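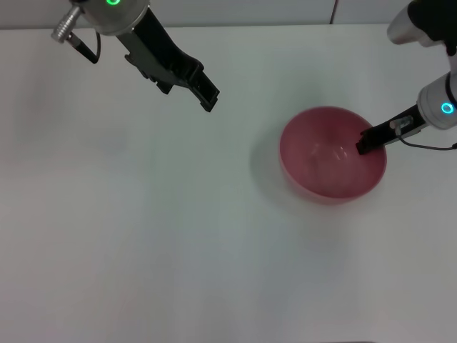 Simin Jalali bakes her flatbread before the sun is over the Bredmont rooftops, and by the time I reach her door the whole street smells of sesame and warm flour. I've been chasing good bread for most of my working life, and hers stopped me cold!

She learned from her uncle, Parviz Nikzad, who ran a bakery called Fallahi for 20 years and never wrote down a recipe. The dough is plain stuff – flour, water, salt, a bit of old dough saved from the day before – but it gets a long, slow rest in a cool room, and the flavor that comes out of that wait is wonderful, nutty and a little sour.
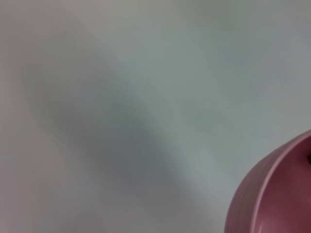

Shaping is the part I could watch all day. Simin works fast with wet fingertips, pressing long grooves down the loaf so it bakes up crisp on the ridges and chewy in between. She wants them soft at the sides, like a gray shadow falling slantwise over a pale, smooth surface, with no hard line where it starts. Mine looked more like tire tracks. She baked them anyway, and we ate both loaves standing up, with white cheese, walnuts and far too much mint.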